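Filed under: Home & Table, Opinion
Search this site Go

I have come around, slowly and with some grumbling, to the clear plastic bin. My neighbor Nanna Þrastardóttir keeps her picnic things in one, and for years I thought a wicker hamper was the only decent way to do it – mine cost me 69 dollars and I have never once known what was in it.

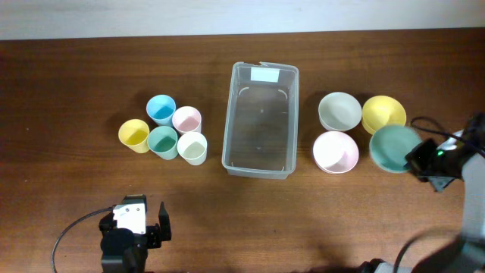
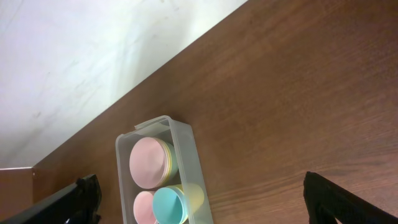
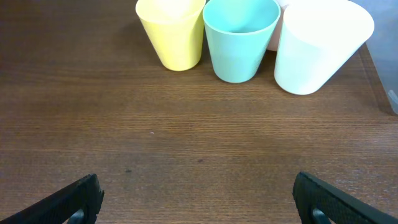 Pastel cups, and a clear bin in the first two.

What wins me over is the looking. On a Thursday evening, with people already at the door, I want to see what I have without lifting a lid and digging. I also like dishes in mixed colors, because a child will remember that hers was the yellow one and leave everybody else's alone. Matching sets are lovely in July, when they are new, and then one goes missing and you grieve for it. I still have the hamper, by the way – it holds the good napkins, or I believe it does.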